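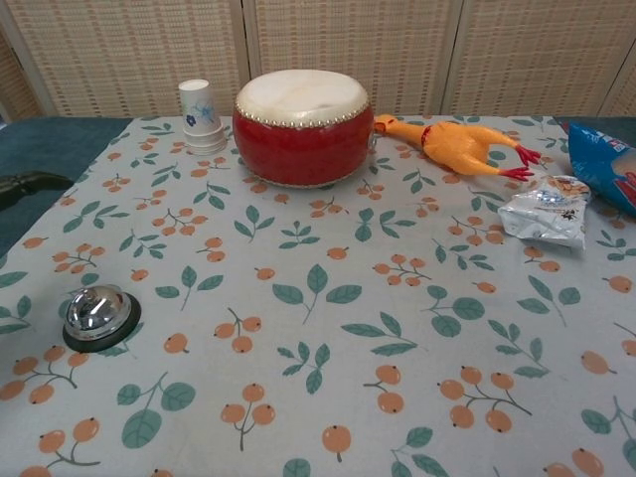
A table waiting to be cleared, with a drum, paper cups, a rubber chicken and a service bell on a printed tablecloth.

Household robots still slow at clearing a table, Jerkholm trial finds

JERKHOLM - Machines that can tidy a family table are still some years away from the shops, according to the company Oltex, which presented the first results of its home chores trial in December.

The trial compares two systems, one built by Oltex and one by the smaller firm Eltach. Both must clear a table of mixed objects and put each one in its right place. The objects are changed between rounds, and they are not chosen to be easy. Hard things stand together with soft ones, and toys are mixed with snack packets and cups.

A person needs less than 90 seconds for the job. The better of the two machines needed 18 minutes, and it asked for human help two times on the way. The other system did not finish within the time limit.

Oltex says that solid objects with a clear shape are now handled well. A drum or a bell has the same form each time, and the machine can plan its grip before it moves. Crumpled foil is more difficult. It reflects the light, it has no fixed outline, and it changes when it is touched. Paper cups that are stacked tightly also cause trouble, and in several rounds the machine took the whole stack when it was asked for one cup.

The tablecloth is a question of its own. Eltach reported that its system sometimes tried to pick up printed leaves and berries from the fabric. The company has since changed the software, and says that such mistakes have become rare on flat cloth. Folds are still a problem.

Results from the shop floor are better. The Tóth chain of household goods stores has used shelf machines from Oltex for over 5 months. They bring back boxed goods that customers have left in the wrong aisle. Bags and loose items are still sorted by staff, and the chain says it has no plan to change this.

Neither company wanted to name a price or a date for a home model. The trial continues in spring with two new tasks, folding towels and emptying a dishwasher. Oltex expects the towels to be the harder one.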